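4.3 Positioning the Cluton side table and storage jar

This section covers placement of the Cluton side table next to a main table and the use of the Ratolon jar on it. Complete section 4.2 (leg assembly) first.

1. Set the side table on a level floor, behind the main table. Carpet is acceptable.

2. Press down on each corner of the slatted top. If the table rocks, adjust the foot at that corner until it stands firm.

3. Check that the side table can be reached from the front of the main table. Leave a gap of 100 mm between the two tops.

4. Wipe the slats with a dry cloth.

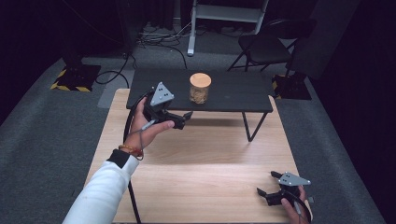 5. Place the jar near the middle of the slatted top. The base must rest on at least 2 slats.

6. Fill the jar with dry goods only. Stop below the neck so that the lid seats fully.

7. Fit the wooden lid by pressing straight down. Do not twist.

Note: The jar is glass. Lift it by the body, never by the lid.

Note: A folding chair may be kept behind the side table. Unfold it completely before use and keep its legs clear of the table legs.

CAUTION: Do not sit or stand on the side table. Do not slide it across carpet with a jar on top.

CAUTION: Route loose cables away from the table legs before moving the table.

Replacement lids: Predonbridge part 275. Table feet are listed in section 7.

Revised 27 November 2020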